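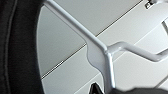 Home Products Manuals Downloads Contact

Filed under: Scoreboards & Game Clocks

4. Setting up the play clock and game clock

This section covers the Burcombe field console with one main scoreboard and 2 play clock displays, one behind each end zone. Mount the displays and run power to them before you start. For wiring, see section 3.

4.1 Pairing the displays

1. Turn off the console and all displays at the main switch.
2. Turn on the console. Wait for READY.
3. Press MENU, then DISPLAYS, then ADD.
4. Turn on the main scoreboard. It shows its channel number for 28 seconds.
5. Enter the channel number on the console and press SAVE.
6. Repeat steps 4 and 5 for each play clock.

Note: The radio link is rated for 500 feet in open air. Steel bleachers and press box walls shorten it. If a display drops out, move the console antenna to the window before changing channels.

CAUTION: Do not pair displays while another game is running on a nearby field. A console in ADD mode can take over any Burcombe display that is also in pairing mode.

4.2 Fitting the backup battery

The backup battery holds the score, quarter, and timeouts if the press box loses power. It does not run the displays. Switch off the console and unplug it before you open the battery door. Set the door screws down on a surface of one plain color. Light gray with no printed pattern works well, and dark screws are easy to find on it.
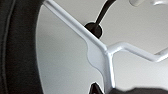 The console keeps two clocks, and the play clock can be started by hand or tied to the game clock. Most high school crews start it by hand. Whichever way you choose, run a full test with the person who will work the game. The settings card can be filled in on any flat surface.

1. Press MENU, then CLOCKS.
2. Set the quarter length and press SAVE.
3. Set the play clock length — your league rules give the figure.
4. Select HAND or LINKED.
5. Start both clocks and check that each display counts down together.

Firmware for the console is tested by Bastian Reuter and Theda Hagedorn. The event log holds 2,000 entries, after which the oldest are erased.

Share 14 Comments 3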